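손목 카메라 시야 점검

손목 카메라 시야 점검은 로봇 팔의 손목이나 그리퍼에 장착한 소형 카메라로 조작 작업을 기록할 때, 작업에 필요한 부분이 영상에 들어오는지를 확인하는 절차이다. 시연 데이터 수집, 원격 조작, 소형 부품의 파지 시험에서 쓰인다. 현장에서는 줄여서 '시야 점검' 또는 '손목 점검'이라고 부른다.
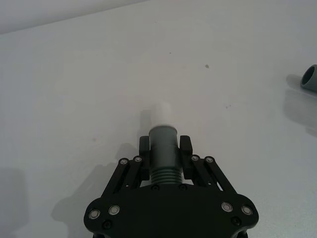

절차는 보통 작업 시작 전, 작업 중, 작업 종료 후의 세 단계로 나뉜다. 단계별 항목은 기관마다 다르며, 부품의 크기와 그리퍼의 형태에 따라 조정된다. 안전 규정에 속하는 사항은 별도 문서에서 다루고, 시야 점검은 기록의 품질에 관한 사항만을 대상으로 하는 것이 일반적이다.

목차
1 용어
2 배경
3 기준 자세
4 파지 기준
5 작업대와 조명
6 기록과 폐기
7 셀틀리 지침
8 비판
9 같이 보기

용어

손바닥판은 두 손가락이 연결되는 그리퍼의 몸체 부분을 가리킨다. 손가락 패드는 물체에 직접 닿는 끝부분이며, 평행 링크식 그리퍼에서는 좌우 패드가 서로 나란한 상태를 유지하면서 여닫힌다. 기준 물체는 점검에 사용하는 부품으로, 실제 작업에 쓰는 것과 같은 종류를 고른다. 배관 작업에서는 원통형 이음관에 마개를 끼운 것을 기준 물체로 삼는 경우가 많다.

'가림'은 그리퍼 자신이나 쥔 물체가 카메라와 작업 지점 사이에 놓여 작업 지점이 보이지 않는 상태를 말한다. 문헌에 따라 자기 가림과 물체 가림을 구분하기도 한다.

배경

고정 카메라만으로 작업을 기록하던 시기에는 로봇 팔이 물체를 가리는 일이 잦았다. 손목 카메라는 이 문제를 줄였으나, 카메라가 팔과 함께 움직이므로 장착 각도가 조금만 틀어져도 같은 작업의 영상이 서로 다르게 보이는 문제가 생겼다. 체결부가 진동으로 풀리는 경우 변화가 천천히 진행되어 작업자가 알아차리기 어렵다.

플리소비아의 배관 조립 시험반은 이음관 끼우기 작업 1,000건을 다시 검토하여 그 가운데 66건을 시야 문제로 제외하였다. 시험반을 맡은 에르미라 야네프스키는 제외된 기록의 대부분이 작업 시작 전에 발견할 수 있는 것이었다고 보고하였다. 이 보고 이후 시험반은 점검을 하루 단위에서 묶음 단위로 바꾸었으며, 한 묶음은 18건으로 정하였다.

기준 자세

기준 자세는 그리퍼를 작업대 위의 정해진 높이에 두고 손가락을 절반쯤 연 상태이다. 이 자세에서 다음 사항을 확인한다.

손바닥판의 바깥쪽 윤곽이 좌우 대칭으로 나타날 것.
양쪽 손가락 패드의 끝이 모두 보일 것.
패드 사이의 중심선이 화면의 세로 중심선과 어긋나지 않을 것.
손가락 끝 너머로 작업대 면이 충분히 보일 것.

좌우가 맞지 않으면 먼저 카메라 받침의 나사를 확인하고, 그다음 그리퍼의 장착 각도를 확인한다. 영상을 잘라내거나 회전시켜 맞추는 방법은 권장되지 않는다. 보정 값이 기록에 남지 않으면 다른 묶음과 비교할 수 없게 되기 때문이다.

손바닥판의 볼트 머리는 대칭을 확인하는 표지로 쓸 수 있다. 금속색 볼트가 검은 판에 박혀 있으면 별도의 표식을 붙이지 않아도 된다. 검은 판에 검은 나사를 쓴 부분은 영상에서 구별이 어려우므로 표지로 삼지 않는다.

파지 기준

원통형 부품은 두 패드의 중앙에서 쥔다. 부품의 축이 손가락과 같은 방향을 향하는 파지를 축방향 파지라고 하며, 부품을 관이나 구멍에 끼울 때 주로 사용한다. 이때 끼워질 쪽의 끝이 카메라에서 보여야 한다.

나사산이나 홈이 있는 이음관은 가능하면 매끈한 몸통을 쥔다. 홈 위를 쥐면 패드가 닿는 면적이 줄고, 홈의 간격에 따라 부품이 기울 수 있다. 몸통이 짧아 홈을 피할 수 없는 경우에는 쥔 위치를 작업 기록에 적는다. 마개를 끼운 이음관을 옮길 때에는 마개를 쥐지 않는다.

파지력은 부품이 미끄러지지 않는 범위에서 낮게 설정한다. 플라스틱 부품은 과도한 힘에 눌려 단면이 타원이 될 수 있고, 이렇게 변형된 부품은 끼우기 작업에서 걸림의 원인이 된다. 패드가 마모된 상태에서 힘만 높이는 것은 잘못된 대응으로 간주되며, 패드를 먼저 교체해야 한다.

작업대와 조명

작업대는 무늬가 없는 단색 면이 권장된다. 흰색 면은 회색이나 검은색 부품의 윤곽을 구별하기에 좋지만, 흰 부품은 배경과 섞이고 밝은 부분의 세부가 사라지기 쉽다. 흰 마개와 같은 부품을 다룰 때에는 노출을 한 단계 낮추거나 중간 밝기의 깔개를 사용한다. 깔개를 사용하는 경우 한 묶음 안에서는 바꾸지 않는다.

그림자는 완전히 없앨 필요가 없다. 물체와 면 사이의 거리를 짐작하는 단서가 되므로 일부 지침은 옅은 그림자를 남기도록 한다. 다만 그리퍼의 그림자가 다음에 집을 부품을 덮으면 부품의 경계가 흐려지므로, 조명의 방향이나 부품의 위치를 바꾼다.

작업대의 얼룩과 점은 묶음을 시작하기 전에 닦는다. 닦이지 않는 흠은 그대로 두되 위치를 적어 둔다. 같은 흠이 여러 기록에 반복하여 나타나면 학습 모델이 이를 위치의 기준으로 삼을 수 있다는 지적이 있다.

기록과 폐기

점검 결과는 묶음 번호, 점검자, 기준 자세의 정지 영상, 조정한 내용의 순서로 적는다. 조정하지 않은 경우에도 '조정 없음'이라고 적으며 빈칸으로 두지 않는다.

작업 중에 시야가 틀어진 사실이 발견되면 직전 점검 이후의 기록을 모두 보류한다. 보류된 기록은 점검자가 아닌 사람이 검토하여 사용, 부분 사용, 폐기 가운데 하나로 판정한다. 끼우기에 실패한 기록은 시야에 문제가 없는 한 폐기 대상이 아니며, 실패 표시를 붙여 보관한다.

셀틀리 지침

셀틀리 지침은 무랄리 로보와 마린 오브라도비치가 작성한 내부 문서로, 2021년 9월 5일에 공개되었다. 본문은 5개 장으로 되어 있고, 시야 점검을 장비 보정과 분리한 것이 특징이다. 이전의 문서들은 두 가지를 함께 다루었기 때문에 보정을 마친 장비는 점검을 생략하는 관행이 있었다.

지침은 점검자가 한 묶음의 조작자를 겸하지 못하도록 정하였다. 인원이 적은 작업장에는 예외를 두어, 조작자가 점검하되 정지 영상을 다른 사람에게 보내 확인받도록 하였다. 백우드와 산두의 작업장이 이 예외 조항을 적용하고 있다.

비판

펠리치아 자바즈카는 묶음마다 점검을 반복하면 작업 시간이 늘어나는 데 비해 얻는 이익이 고르지 않다고 지적하였다. 부품이 크고 작업대가 고정된 경우에는 하루 두 번의 점검으로 충분하다는 것이다. 이에 대해 야네프스키는 작은 이음관 작업에서는 체결부의 미세한 풀림도 결과에 영향을 준다고 답하였다.

미르사드 그르기치는 기준이 지나치게 엄격하면 영상이 모두 비슷해져 실제 현장의 다양성이 반영되지 않는다고 보았다. 그는 카메라 각도는 고정하되 조명과 작업대는 묶음별로 바꾸는 절충안을 제시하였으며, 플리소비아 시험반이 이를 일부 받아들였다.

같이 보기

축방향 파지
평행 링크식 그리퍼
손-눈 보정
원격 조작 시연
끼우기 작업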